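Gridded cotton shrinks unevenly. At the Gramside mill, Vaida Pärn washes each sample at 45 degrees and measures it along warp and weft.
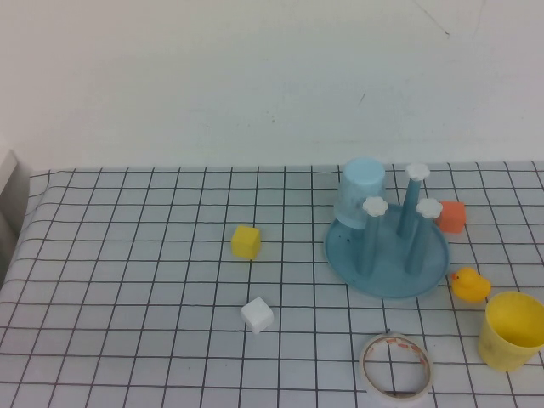

Yellow block on gridded cloth.

Warp threads are held under tension on the loom and relax in the first wash. A printed square then becomes slightly oblong.

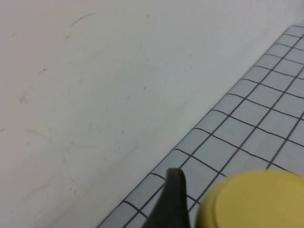 Pärn allows 5 per cent on the warp and 2 on the weft.

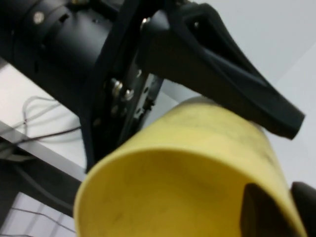

Should the cloth be washed before cutting?

Wash it once, dry it flat, then cut.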